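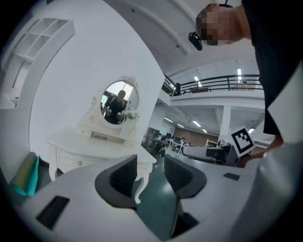

Figure 1. Hand-held gripper with a square marker, green floor.

Haematology for laboratory students, Unit 2
Reading the blood film in iron deficiency
Notes by Mawar Tarigan, Bendcombe course

Please read these notes before the practical class. Last December many students knew the numbers of the blood count but had difficulty to connect them with the cells on the slide.

In iron deficiency the red cells become small and pale. On the film you look for:
- a wide pale centre in the cell (hypochromia)
- long thin cells, which we call pencil cells
- cells of unequal size (anisocytosis)

Start with the low objective and find the area where the red cells lie side by side and only just touch. In the thick part of the film the pale centre is difficult to judge, and at the far end all cells look flat. Do not make a report from these two places.

Ferritin is normally the first store to fall. The haemoglobin falls later, so a patient can have empty stores and a normal count. Remember also that ferritin rises in inflammation. A normal ferritin in a patient with infection does not exclude the deficiency. 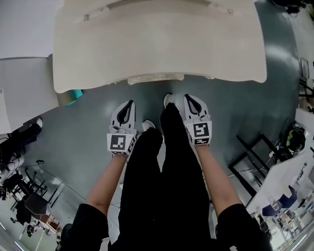
Is a low MCV enough to say that the patient lacks iron?
A low MCV is also found in thalassaemia trait and sometimes in chronic disease, so the ferritin must be read together with it.

For the practical: each pair receives two films and has 30 minutes for each. Write the red cells first, then the white cells, then the platelets. Blandine Jacquet will collect the sheets at the end of the class.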